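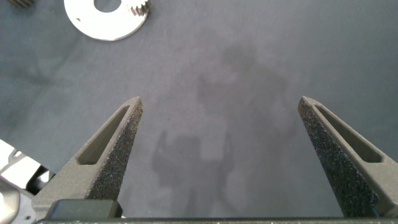

Gripper fingers wear out at the pads first, and the pads are the cheapest thing on the whole arm, so of course everyone reprints the entire finger. Save your filament. When ours stopped holding small parts, we had already gone through 3 sets of fingers before somebody thought to scrape off the old grip and stick on new. The long slot down the outside of each finger was meant to save plastic, and it's also a handy place to get a fingertip in when you're peeling. Go for a gritty, speckled pad if you can stand the glitter. It grabs flat pieces like the white ring with the short run of teeth, and it sheds just enough sparkle to turn up in your sandwich.

Cover the bench with cloth
Bare benchtop is slick, and a thin part will skate away from the fingers like it owes them money. Plain gray fabric slows it down. Pull it flat and clamp the far edge. A few faint wrinkles are fine, but a real fold will catch a fingertip and drag the whole job sideways. Wash the cloth on Monday, before open hours, and not with anybody's good shirts.

Watch the shadow
With one lamp overhead, the arm throws a big soft blot right where you want to see. Move the lamp before you move anything else. I spent an evening retuning the Cletach board over what was, in the end, a lighting problem. Two weak lamps, one to each side, beat a single strong one.

Sanding printed fingers
Start with 230 grit on the outer faces and quit early. You are knocking off the ridges, and the gears will not be impressed by a shine. Leave the inner faces rough so the glue has something to bite.

Glue
Hegde contact glue, thin coat, both sides, then leave it alone overnight. Pressing it every ten minutes to check is a hobby, and it doesn't help.

Opening width
Set the fingers wider than you think you need. Ours sat at 147 on the Omden dial for weeks, which was fine for the small gears and hopeless for everything else.

Loose gears
Keep them in a lidded tin by the vise. The Drikard tins are good and stack two high. Stack them any higher and you'll be practicing on the floor with a magnet, which does nothing at all for plastic.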